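About Leltuswood

Leltuswood supplies seed potatoes and onion sets to allotment societies and small market growers. Stock is graded by riddle size, inspected twice in the growing season and held at four degrees until dispatch. The Kulach store holds 3170 trays across 12 bays, each with its own humidity log.

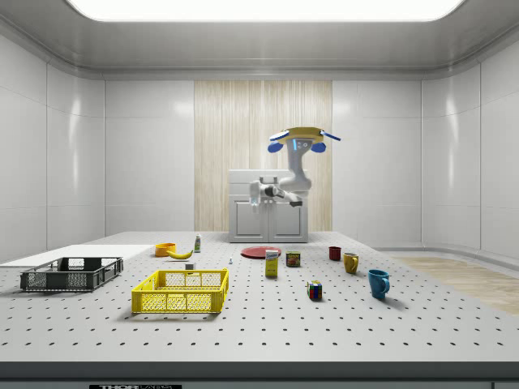 Lorena Henríquez wrote in to say that her Natora tubers chitted evenly but a week behind the date on the label, and she would like the storage temperature printed on the sack. It has been printed there since June.

Two varieties are bred in-house. Natora is a second early with firm, pale flesh and fair resistance to scab. Bodin is a maincrop - later, heavier and better suited to clay. Trial plots are lifted by hand and weighed by row, and
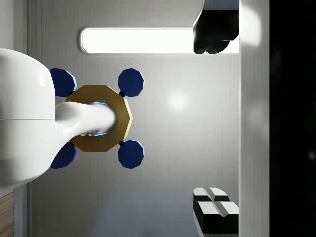
the yields are published each winter with the soil results, including those from plots that failed.

Minimum order is one sack. Orders over 400 kg go by pallet, and growers within some 100 miles of the store may collect by arrangement. Queries on grading or plant health should go to Sandrine Tessier at the Kulach office. 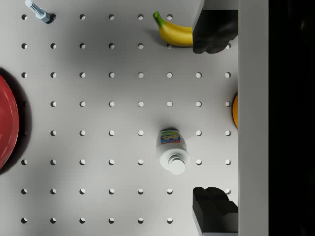

Bolt on a perforated board

Seed lists are sent by post on request.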